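# Chopstick handoff: planner says fine, arms disagree

**wombat_torque** wrote:

Long post, sorry. Two arms on a shared rail, table-clearing task, and I've spent most of September arguing with a motion planner about chopsticks. 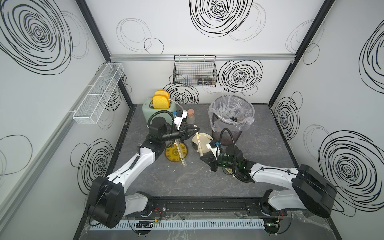 The job on paper: clear the plates, chopsticks off first, plates stacked after. Each arm is happy enough on its own. Put them both to work in the middle of the floor and I get one of two behaviours. Either the left arm waits politely for the right arm forever, or they both go for the same bit of air and the collision monitor stops everything with a noise I've come to take personally.

Stack is as follows:

- Trallska for planning, one instance per arm, shared scene
- our own perception node, wrist cameras only, no overhead in the loop
- Hubmann as the task layer, which is a behaviour tree with opinions
- controller at 600 Hz, which I mention so that someone can tell me it's the problem

I logged 1821 planning calls over the last long run. Of the ones that failed, most were flagged `goal in collision`, and nearly all of those were for the chopsticks lying on a plate. The planner reckons the chopstick is inside the plate. I have looked at the plate. The chopstick is on it.

Has anyone had thin things on top of other things work properly in Trallska, or do I give up and mark the whole table as a suggestion?

---

**kelp_and_kalman** wrote:

Your collision geometry is fat. What padding are you running? The default is set for people moving cartons. Pad a chopstick by that much and you've got a rolling pin, and a rolling pin is indeed inside your plate.

---

**wombat_torque** wrote:

Default padding. I'd like to claim I had a reason.

---

**kelp_and_kalman** wrote:

Set it per object class. Leave the arms padded, bring the chopsticks down to nearly nothing, and add an allowed contact between chopstick and plate. Something like:

```
padding:
 default: keep
 chopstick: 0.0
allowed_contact:
 - [chopstick, plate]
 - [finger, chopstick]
```

Don't add `[finger, plate]` while you're at it. You'll want to. It'll fix the error message and cost you the plates.

---

**ninthjoint** wrote:

Going to disagree with the padding theory, or at least with stopping there. Padding explains the failed goals. It doesn't explain the left arm waiting forever. That's Hubmann.

If you used the stock dual-arm tree, there's a zone lock over the shared middle, and the lock is released when the holding arm reports `clear`. An arm with an object in its fingers never reports `clear` if the attached object's bounding box is still in the zone. Hold a chopstick crossways and one end pokes into the zone from practically anywhere. So your right arm retreats, as far as it's concerned it's gone home, and the lock stays shut on account of the pointy end.

Check whether the hang only happens with something in hand. I'd put money on it. Not much money, I work in robotics.

---

**wombat_torque** wrote:

Went back through the logs after tea. Every hang I could find has an attached object. Every single one. I've been blaming the scheduler for a fortnight and owe it an apology.

So do I shrink the zone or change what counts as clear?

---

**ninthjoint** wrote:

Change what counts as clear. Shrink the zone and you'll be back in a week asking why the wrists touched. With cameras and cable loops on them, your wrists are wider than the URDF thinks. Did you model the cables?

---

**wombat_torque** wrote:

I modelled the cables in my heart.

---

**gradient_dissent** wrote:

Am I the only one wondering why there's a planner here at all? Collect a couple of hundred teleop demos, train a policy, and the chopsticks sort themselves out. No zones, no locks, no padding file with a comment in it from someone who left. We tossed out our planner for tabletop work and I haven't missed it.

---

**kelp_and_kalman** wrote:

And when it grabs the wrong thing, which line do you go and read?

---

**gradient_dissent** wrote:

None of them, I collect more data. I'm aware how that sounds.

But look at what's being described. Two planners in a shared scene, a tree on top with a mutex, and a perception node that has to hand over a clean pose for a thin stick lying on a patterned plate. That's four places to be wrong before anything moves. A policy at least is wrong in one place.

---

**ninthjoint** wrote:

It's wrong in one very large place with no windows.

I don't hate learned policies. I use one for the last bit of the grasp, where contact matters and geometry is a polite fiction. But getting two arms into and out of the same space without touching is a problem we know how to state. I'd keep the boring solution for it.

---

**gradient_dissent** wrote:

Fine, but then the pose estimate is your real problem and you're all polishing the lock. What's the perception like on the patterned plates, wombat? I'd expect a depth camera at wrist distance to give you soup for a chopstick.

---

**wombat_torque** wrote:

Soup is fair. I fit a line to the segmentation mask and take the height from the surface underneath. The yellow plate with the green flowers is the worst of the lot, the mask keeps picking up stems and leaves as bonus chopstick. At one point it confidently reported a chopstick with a bend in it.

Averaging over 29 frames while the wrist is still helps. It also means the arm hovers there like it's reading a menu.

---

**sowmya_amin** wrote:

Sowmya Amin here. I look after the multi-arm bits of Hubmann, so some of this is my doing.

ninthjoint has the lock right. The release check uses the axis-aligned box of the attached object, and for something long and thin held on a diagonal that box is mostly air. It was written when everyone who used it was moving blocks. There's a flag to use the real shape:

```
zone_release:
 attached_geometry: exact
 timeout_action: replan
```

It's slower per check. For one stick you won't notice. The second line matters too: the default `timeout_action` is `wait`, so a timeout on the lock results in waiting for the lock. I didn't write that one but I did review it.

On the wrists, please do put a box around the cable loop. A crude one is enough. The coiled sort that arches above the wrist is the usual culprit, it sways a bit behind the arm and the monitor can't know about it.

I'd also stop hovering for 29 frames. Take a short look on the way in, another closer up, and fuse the two. The near view counts for more anyway.

---

**wombat_torque** wrote:

"A timeout on the lock results in waiting for the lock" is going on the wall.

Thank you, trying all of it.

---

**pedal_to_the_metadata** wrote:

Side question, is anyone running this kind of thing under Zullham instead? It does both arms as one big planning problem so there's no zone to lock. We were quoted a licence price that made my manager go for a walk.

---

**kelp_and_kalman** wrote:

Ran the trial. Lovely plans, when they arrive. Joint planning for both arms took some 2 seconds a go on our box, and for a clear-the-table task most of that is spent working out that the other arm needn't move. If your arms have to carry something together, worth a look. For taking turns around a plate, no.

---

**pedal_to_the_metadata** wrote:

Good to know. He's back from his walk, for the record. Still no.

---

**wombat_torque** wrote:

Update, Thursday arvo. Done so far:

1. Chopstick padding to zero, contact allowed with plate and fingers. Did not add `[finger, plate]`. Did want to.
2. `attached_geometry: exact`, `timeout_action: replan`.
3. Box around each wrist including the cable loop. Ugly, but it's in.
4. Two looks instead of the long hover.

`goal in collision` is nearly gone from the log. No hangs in today's runs, though I'm not calling it fixed until it's had a night of it. The remaining failures are a new flavour: with the fatter wrists, the planner sometimes can't find any way to a small plate when the other arm is parked over it. Which is correct, to be fair to it. The arm *is* parked over it.

---

**ninthjoint** wrote:

Have the tree ask the other arm to move before it plans, and give it a retreat pose that isn't in the middle of everything. What's yours now?

---

**wombat_torque** wrote:

The middle of everything.

---

**gradient_dissent** wrote:

A policy would have moved it.

---

**kelp_and_kalman** wrote:

A policy would have moved it into the toaster.

---

**sowmya_amin** wrote:

wombat, when you've had your overnight run, could you post the lock section of the log? I'd like to make `exact` the default for long objects and it'd help to have a case that isn't mine. If the retreat pose gives you trouble, set one per arm. The stock tree mirrors the left one for the right, and that only works if your mounting is symmetric to the millimetre.

---

**wombat_torque** wrote:

It isn't, and will do. New retreat poses going in now, then I'm starting the long run and going home before I can watch it.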